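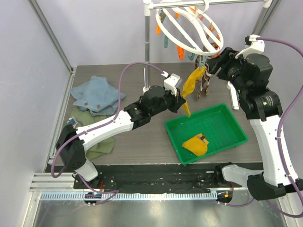
A reader from Bivcombe writes that she never pairs her socks before they are on the rack, and that I make too much work for myself.

Maybe she is right. I have lived in this flat since April and it has one radiator, so every washing day must be planned a little. Shirts go first, near the window.
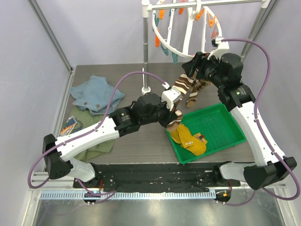 Kuzmenko
September 2026

My mother dried everything outside, also in winter. I have only a small Brolira rack and a hanger with pegs, and I pay 2 pounds for each wash downstairs. Thick socks I hang by the toe.
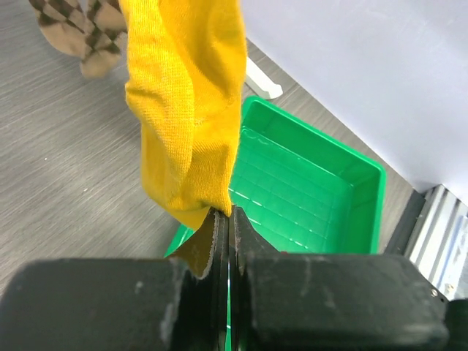 Black parts, with a little green behind

For towels I still have no good method. They take the whole rack and the room smells of soap until evening, which I like more than I should. 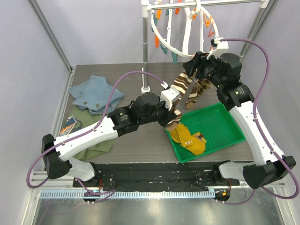 What I will try next

A line over the bath, if the landlord permits me the two hooks.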